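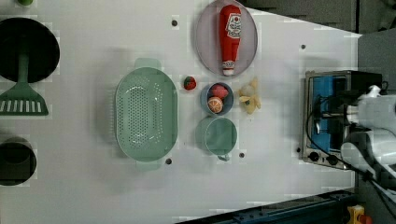
Ah-rin Wi thinks I've got this section the wrong way round, and that I should begin with the people who had no word at all for the thing with holes in it. She may well be right (she usually is about running order), but I'm going to start with the words people did have, as they filled most of my winter.

**Figure 2.** Kitchen items and toy food on a white tabletop, with a light green oval colander and a green slotted spatula lying across a black pan.

## 4. What people call the thing with holes in it

### 4.1 Colanders, sieves and strainers

We sent out 600 questionnaires in February and got 413 back in a fit state to use. I was delighted with that! The draining question was number nine on the sheet: "What do you call the thing you tip boiled potatoes or pasta into to get rid of the water?" It was left open on purpose. Young-sook Yoon had wanted a list to tick, and I talked her out of it, and then I spent a fortnight reading handwriting and wishing I hadn't.

"Colander" was the answer on 287 sheets. I've put every spelling in together, so "cullender" counts, and so do "colinder" and "collander" and one heroic "calendar". The rest split mostly between "strainer" and "sieve", with "drainer" some way behind and a tail of family words that I'll come to in 4.3.

Now, I'd gone in expecting "sieve" to belong to wire mesh and "colander" to belong to anything with punched or moulded holes, the sort of bowl in Figure 2. Plenty of people do keep them apart like that, and several wrote quite sternly in the margin about it. But a good number of the "sieve" people told us they own both sorts and call both of them sieves. If you need to tell them apart you say "the big sieve" or "the flour sieve", and the rest of the house knows what you mean. So for these speakers it's the job that gets a name first, and the holes come second.

"Strainer" was harder. Some people used it only for tea. Others used it for everything, and a few crossed it out and wrote "colander" above it, which makes me think they put down the word they really use and then worried about it. I coded these by the crossed-out word. Young-sook coded them by the correction. We argued about it over two lunches and in the end we reported them separately (Table 3), so readers can pick a side.

### 4.2 Spatulas and fish slices

I love this one. Ask a British household for a spatula and you might be handed a bendy thing for scraping out a cake bowl or a flat thing for turning an egg. The older name for the second, at least when it has slots, is "fish slice", and it's still going strong in our sheets even among people who told us they never cook fish.

Green slots or steel slots, it doesn't seem to matter. What does seem to matter is who taught you to cook. People who said they'd learned from a grandparent wrote "fish slice" more readily than people who said they'd learned from videos, who leaned towards "spatula" and now and then "turner". I wouldn't push this too far. We asked about teachers in a single loose question near the end of the sheet, when hands were tired, and quite a few people simply put "me".

There's also a muddle that our question caused. We wrote "the flat tool with slots for lifting food out of a pan", and some people answered for a slotted spoon. Their answers were easy to spot where they'd added a drawing, and I'm very grateful for the drawings. Where there was only a word I left it in. A second round would need better wording, or two questions in place of one.

### 4.3 House words

Last come the names that live in one family and go nowhere else. I'd asked Ah-rin to set these aside as noise, and she sent them back to me with a note saying "read them first". Among them were "the drippy", "holey bowl", "Grandad's hat" and "the plolly", this last from a household where the thing had once come from a shop called Plolero. The shop has long since shut and the original bowl has gone too, but the word got passed on to its replacement.

I don't have a tidy way of sorting them. Some began as a small child's attempt at a proper word, some came from a shop, and some had no story that anyone in the house could remember. What they share is that people nearly always gave them alongside an ordinary word, often in brackets, as if to say that they do know the real one. I've listed them all in Appendix B with the spelling left alone.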